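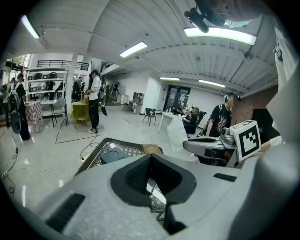 搬家的通知是十一月底贴出来的，一张纸，贴在电梯旁边。杰维克楼三层要收回，所有东西在年底前清空。她看了两遍，回到座位上继续改表格，改到下班才跟旁边的人说了一句：三层要搬了。旁边的人说，早晚的事。

她在卢特尔做了多年库房登记，三层的东西有一大半是经她的手进来的。每件东西有一张小白标签，号码从一开始，最后一张是332号。标签是她写的，用的是同一种黑笔。后来换了系统，改成打印，她还是在标签背面用笔补一遍，怕打印的字褪掉。

搬的那天是2020年12月7日。她到得早，灯只开了一半，地面很亮，能照出灯管的影子。电线还没收，从墙边一路拖过来，缠在一起。她蹲下去理了一会儿，理出一根，又发现它绕在另一根下面，就放下了。等人来了再说。

人是陆续到的。有的背着大包，包不肯放下，就那么背着站着，听组长讲怎么分。组长说，装筐的放中间，不要的靠门，拿不准的问她。说完指了指她。她点了点头。

装筐的活不难，难的是决定。第一个小时里有人拿着东西来问了她很多次。这个要不要？要。这个呢？不要。这个是什么？她也不知道，翻过来看标签，号码是认得的，东西却想不起来了。她就让人先放着。

有一只黑色的塑料筐，她从早上就放在自己脚边。别人的筐装满了就推走，她那只一直没推。里面的东西很少，放得也不整齐。组长路过，问这只走不走。她说等一会儿。

筐里最要紧的是一本旧册子，棕色封皮，烫过金字，金粉掉得差不多了。那是斯特维米尔的一家小书铺替他们装订的，当时一共订了三本，一本给了总部，一本弄丢了，剩下这本。里面是头几年的登记，还没有系统的时候，全靠手写。谁借走了什么，哪天还的，还回来少了哪个零件，都在上面。有一页写着：螺丝缺一，已说过他。那个“他”是谁，现在没有人能说清楚。字是她的，她自己也说不清。

按规定，纸的东西要扫描，然后销毁。她十一月就扫完了，一共六十页，一个下午的事。扫完以后她把册子放回抽屉，没有送去碎。这件事没有人问过她，她也没有跟谁提。

中午大家坐在窗台上吃饭。饭是从楼下武卡迪诺维奇店里买的，面包夹肉，用纸包着，四十份订成了二十份，不够分，组长又下去了一趟。有人问新地方在哪儿，有人说在河那边，坐车要换两次。背大包的那个年轻人说他不去，他做到这个月底。大家哦了一声，问他以后做什么。他说先回家，过完冬天再看。问的人也就不问了。

她吃得快，吃完把纸叠好，去把电线重新理了一遍。这回有人帮忙，一个人抓着一头，一个人往后退，退到墙根，线就直了。插线板收进箱子的时候，她看见背面也有自己的字，17号。她想起买它的那天，下雨，她和当时的主管在店里为要不要带开关争了几句。主管说带开关的贵。她说贵也要买，不然每天弯腰拔插头。最后还是买了。主管后来调走了，再后来听说退休了。

下午两点多，车到了。组长站在门口对单子，念一个号，里面应一声。念到后面大家都累了，应得很轻，他就要再念一遍。有三个号没有人应。她走过去看了看，说这三个早就报废了，是系统里没有删。组长说那就划掉。他把笔递给她，她划了。

最后剩下她脚边那只筐。组长这回没有问走不走，只问里面是什么。她说是旧登记册，还有几样零碎。组长弯下腰，把册子拿起来翻了翻，翻到中间停了一下，又合上了。

“扫过了？”

“扫过了。”

“那按说不用带了。”

她没有回答。门外有人在喊，说车不能停太久。组长把册子放回去，放在筐角上，没有放稳。他看了看单子，在最底下的空行里写了几个字，然后直起身，朝门外招了招手，叫人进来抬。

她跟到楼下，看着筐上了车。司机把它塞在两只大箱子中间，用带子勒了一道。她说轻一点。司机说，放心。

回到三层，人已经走得差不多了。地上贴过胶带的地方还贴着，她蹲下来揭，揭到拐角的地方断了，就用指甲去抠。抠了一会儿，灯灭了一排，有人在走廊里问里面还有没有人。

“有。”她说，“马上好。”

灯又亮了。她把剩下的一小段胶带抠下来，团成一团，装进口袋，去拿自己的外套。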